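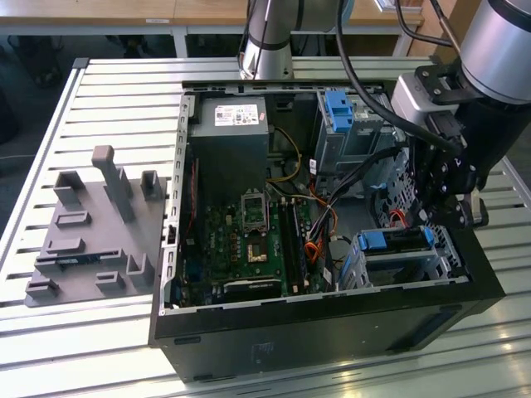

4.3 Recording the demonstrations

Before you start, the case must lie open on its side and the fixture tray must stand next to it on the slatted table. The person who guides the arm is called "the operator" in this chapter.

1. Move the arm to the start position. The gripper should wait beside the case, with no contact to the case wall or to any wire.

2. Look at the tray. For the task "memory", one module lies lengthwise in the long slotted holder. The other holders may stay empty.

3. Open Goro and choose the task name from the list. Please do not type a new name by hand. Goro makes a new folder for every spelling, and later the examples must be joined again.

4. Press Record, wait 2 seconds, then begin to move.

5. Do the task one time, at calm and even speed. If the grip is missed, you can try again in the same recording. Such examples are useful for the training, so keep them and mark them "recovered".

6. Bring the arm back to the start position and press Stop.

7. Give the mark: good, recovered or discard.

Note: After every 39 recordings, Goro asks for a break and saves the set to the Amska drive. Do not switch off the controller while the progress bar is moving.

Note: Between recordings, shift the case a little or turn it by a few degrees. When the case is always in the same place, the model learns the place and fails on the next table.

CAUTION: The cable bundles cross the middle of the case. Do not lead the fingers under them. If a cable is caught, press the stop button first and free it by hand after.

CAUTION: The computer case must be disconnected from mains power during all recordings.

A full set for one task has 1,000 examples. Questions about marking go to Rasa Dzene, and about the arm to Darius Luik.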